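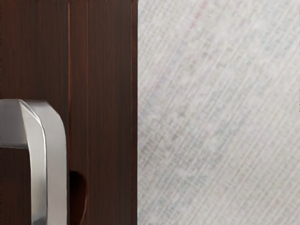

Straight grain, deep reddish-brown, soft sheen.

Plernura Wood Care Balm, 4 oz tin

Reading time: 2 minutes

I make this balm in small batches and I've been selling it since September, mostly to people who have one old dresser they love and no idea what to put on it. That was me too! My grandmother's chest of drawers had been sprayed with supermarket polish for years, and it had a gray film that moved around when you wiped it but never left.

The recipe is beeswax, carnauba and a light mineral oil, with a little orange oil so it smells nice (it fades in a day or so). No silicone, no stain. It won't change the color of your wood and it won't fill a scratch – a dry, thirsty surface will look darker and richer, but a gouge is still going to be a gouge. For those I send people to the Ronis filler sticks, which come in 32 shades and are very forgiving.

How I use it: dust first, then wipe with a barely damp cloth and let the wood dry overnight. Take a bit of balm the size of a pea, warm it between your fingers and rub it along the grain. Leave it for 20 minutes, then buff with a clean cotton rag. Old T-shirts are great. Go easy near grooves and seams, where wax loves to collect and turn white. If it does, run a soft toothbrush down the line and buff again.

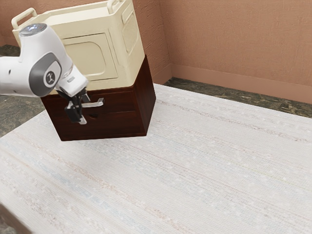

Drawers are my favorite part, and I think most people skip them. Pull each one out and rub a thin layer on the runners and the bottom edges of the sides (wood on wood only, please, keep it off metal slides). A drawer that's been squealing for ten years will often quiet down right away. Take the handles off before you do the fronts if you can, or wrap them in painter's tape. I keep the balm away from the inside of drawers that hold clothes, as the oil can mark fabric.

One tin does almost 70 square feet, so a dresser and a nightstand with plenty left over. There's also the big Cidell tub, same balm, which does 122 square feet and is the better buy if you have a dining table. Both ship with a Llorente cotton pad – wash it by hand and it'll last.

Store it somewhere cool. If it melts in the mail, let it set again with the lid on and carry on as normal.

Comments

Dineo Gumede
Used this on my hallway cabinet and the top drawer finally opens with one hand. Smells lovely too.

marnie_k
Is it OK over shellac? Mine's a bit flaky at the corners.

Reply from the shop
Fine over sound shellac, but leave the flaky corners alone until they're repaired. Wax makes the repair harder.

tobyw
Tin was smaller than I pictured but I've done two bookcases and I'm only halfway down.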